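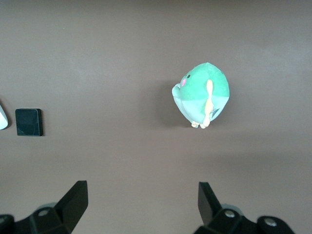 Wrist cam view, fingers open, green bird on the table. Cell 2, after the fingertip swap.

21 Apr 2022
Posted by Dennis Bramwell, Zinitz workshop notes

We use cookies to keep you signed in to the notebook. Accept / Manage settings

Right, fingertips. The old pair had got so rounded at the ends that the gripper was pinching soft things and then letting them squirm out sideways, so I finally gave in and fitted the new black ones from the Angelovski order. Job should have taken half an hour. It took most of the morning (I'd put the small hex key back in the wrong drawer, my own fault entirely).

For whoever does it next: park the arm, power down the gripper, then take the screws out of the mounting blocks with the driver held dead straight. The heads are soft and they chew up if you look at them wrong. I did the left block first and left the right one alone until the left was back together, so I always had one good side to copy from. Threadlock on everything, only a dab. Nip them all up, check the tips close square against a bit of card, then go round again properly.

First close wasn't square! Left tip was sitting a touch proud, and it was swarf under the block, which I must have pushed in there myself. Wiped it out, refitted, fine.

Then the camera. It hadn't been touched but I redid the check anyway, and I'm glad I did, as the saved finger mask in the Sidmont config was still drawn for the old tips. The new ones stand up further into the view, so the software was treating a slice of black plastic as something on the table. New mask saved as 1102. Please don't load the old one, I've left it in the folder for now in case I've made a mess of something.

The bird is my usual test piece for this. It's squashy and round and a bit fuzzy, and the green shows up nicely on the brown top, so if the tips are out of line you find out quickly. Ran 9 picks on it with the force turned down to the soft setting. Two drops, both on the approach from the right, both with the gripper coming down too shallow. I lowered the approach height a hair and haven't run it again yet.

Still to do:
- rerun the bird with the new height
- recheck the screws after a day's running
- ask Lirkberg if they do the same tips with a rubber face
- order spare screws, we're down to the dregs
- full service is down for July, move it up if the left block shifts again

Oh, and the small hex key now lives on the hook by the cell door.

© Zinitz Workshop. Back to top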